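Pluma Tables: Frequently Asked Questions
Last updated Sep 13, 2023

What is the top made of?
Every Pluma top is wood with a clear matte finish. We don't stain them. The color is a light beige when new and gets a little warmer with age, faster near a window.

What sizes can I order?
The standard top is 36 inches deep, in two lengths. For anything else, write to Boyang Liao in the Ludstead workshop with your measurements. Custom tops can't be returned.

How do I clean it?
Use a soft cloth, barely damp, and wipe along the grain. Dry it right after. Dish soap is fine for grease — a drop or two in a bowl of water. Skip glass cleaner, bleach and anything with grit in it.

Can I use it as a workbench?
Yes, for light work. Plenty of customers solder, sew or put small hardware together on theirs. Put a mat down first if you're handling screws or metal parts, which will dent the wood if you lean on them.
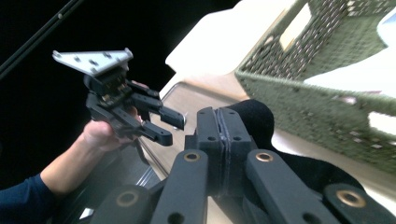
Clamps are fine too, as long as there is a scrap of wood or thick felt between the jaw and the top. Don't leave one tightened overnight. The finish is still soft for the first 14 days after delivery, so hold off on clamping until then.

What is the weight limit?
100 pounds, spread out. Please don't stand on it to change a light bulb.

I scratched it. Now what?
Light scratches come out with fine sandpaper and a thin coat of the finish we sell in small cans. Sand with the grain and go a few inches past the mark on each side so the patch blends in. For deep gouges, send a photo to Anas Abou Jaoude in customer service and he'll tell you if it's worth filling.

Do the Jia legs fit a Pluma top?
Jia legs bought after January do. Older ones need an adapter plate — it's free, but you have to ask for it.

Do you ship assembled?
No. Tops and legs come in separate boxes and may arrive on different days.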